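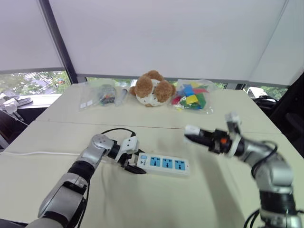

Left gripper on the strip, right gripper open. Sornley, second-floor lab.

The operator logged in at 6:40 and set the session target at 20 demonstrations. The task sheet gave two lines. Left arm holds the power strip. Right arm inserts the plug in the middle socket.

She had run the task before, on the Drolik rig, where the handles were stiffer and the delay was lower. The Novton handles were light. A small motion of the wrist became a large motion at the far end, and the first three attempts were discarded for overshoot.

On the fourth she closed the left gripper and waited for the strip to stop sliding. She brought the right arm in from the side. The contact reading rose to 34 and she backed off, rotated the wrist, and tried again. The file saved at 53 seconds. The sheet allowed 60.

The log had a field for comments. Previous operators had left it blank or typed "ok." She typed: "Hesitated before contact. Hesitation is in the data."

The reply came from the review desk before the next reset. "Keep it. The policy hesitates there too."

She scrolled back through the evaluation runs. The policy had been trained on 300 demonstrations, most of them hers, from June. In each run the right arm stopped short of the socket, drew back slightly, and turned the wrist before going in. She had always done it that way with keys. Her father had done it with keys, at the apartment door, listening for whether anyone was awake.

The sheet had no line for it. She opened the right gripper, returned both arms to the start position, and pressed record.

On the fifth attempt she tried going straight in. The plug struck the edge of the socket and the strip turned under the left gripper. She marked the file as failed, reset the strip, and began the sixth.

From "Reset Position," Stankevičius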